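Trying Out the Fetell Two-Arm Starter Kit
Project report by Nayeli Bedoya and Genalyn Layug
Advisor: Urmila Sisodia
April 23, 2022

Why we picked this kit

Our project was to review a robotics kit from the point of view of people who had never programmed an arm before. We chose the Fetell kit because it comes with software for running two arms together, and two arms are so much more fun than one! The lessons start very gently. By the third one you are already planning a sorting job of your own.

Our setup

We put three open containers in a row on the table, yellow, red and cream, with an arm on each side. Sorting means the arms have to share the space over the middle bin, and that was the part we most wanted to learn about.

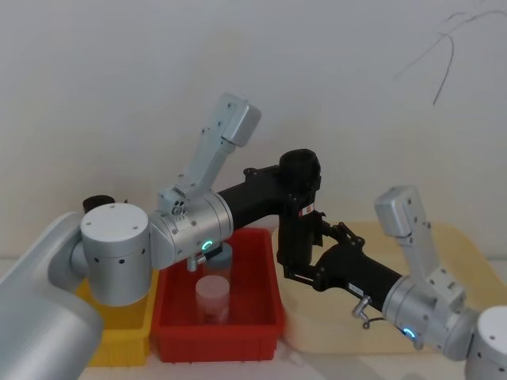
Figure 1. The two grippers close together above the red bin.

The software has a setting called shared zone. You draw a box around the area both arms can enter, and it is supposed to make one arm wait while the other is inside. We spent most of December getting that box right. Our first one was far too big, so the arms took turns for everything and a full run took 191 seconds. With a smaller box we got it down to 100, and Genalyn cheered so loudly that the class next door came to look.

Gripping

Jars are easy. They have stiff sides and the default grip force of 70 percent works fine. Soft black items are a different story – they fold, they crumple, and they never sit the same way twice.

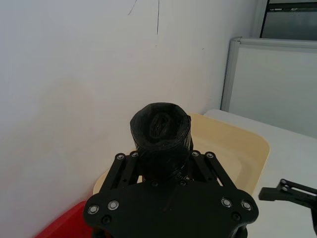
We ended up writing a separate grip routine for the soft things, with a slower close and a short pause before lifting. The manual has only half a page on this and we would love to see a whole chapter. Leidy Valderrama from the year above showed us how to save the routine as a block so we could reuse it on either arm – a huge time saver.

Placing

Letting go needed its own settings too. We gave each arm its own release height, and for anything long we had to think about where the bottom end would land as well as where the gripper was.
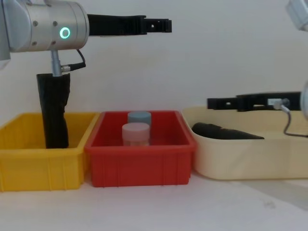

Figure 3. Black fabric hanging into the yellow bin, with the second gripper low over the cream tray.

What we would tell the next group

Draw the shared zone small and test at low speed. Save your positions under names you will still understand in a week (we had one called "thing2"). We would happily use this kit again, and next we want to try handing an item from one arm to the other.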